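Budget for a small tabletop arm setup, what am I forgetting?

fludcombe_maker
I run the after-hours shop at a community college and we have 4,000 to spend on a robot arm station. The arm itself is quoted at 1,622 and I'd love to just hit buy, but I have a feeling the extras will eat me alive. We want to do pushing and sorting with small parts, nothing heavy. What did you all end up paying for besides the arm? I need to turn in a list in May.

Tymofii Kostiuk
Oh, I've been there! The arm was the easy part for us. I'd set aside 1,000 for the table and mounting, and another 1,000 for spare cables, a stop button and whatever breaks first. Get a perforated table top if you can swing it — we drilled our own the first time and I'm still mad about it. You can bolt a board down anywhere you like and swap it later. 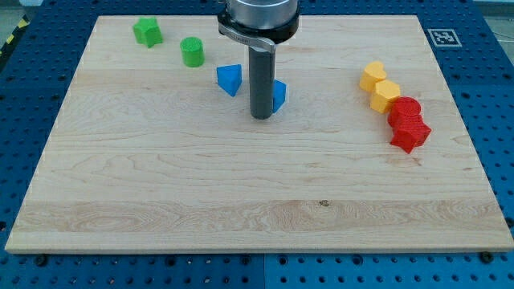
Board bolted to the pegboard, plain rod on the arm, printed blocks.

For pushing stuff around you don't need a fancy gripper yet, a plain rod is fine. And print your own blocks! Stars, hearts, hexagons, cylinders, a few colors, and you're set for the price of filament. Do budget for floor tape, though (I forgot, and had to beg for a roll).

Pruner
Depends on the arm. Check the warranty.

Văn
Agree on the table. I'd hold off on the second 1,000 until you've used the thing for a month, my spares are still in the bag. Ask about shipping too — ours wasn't in the quote.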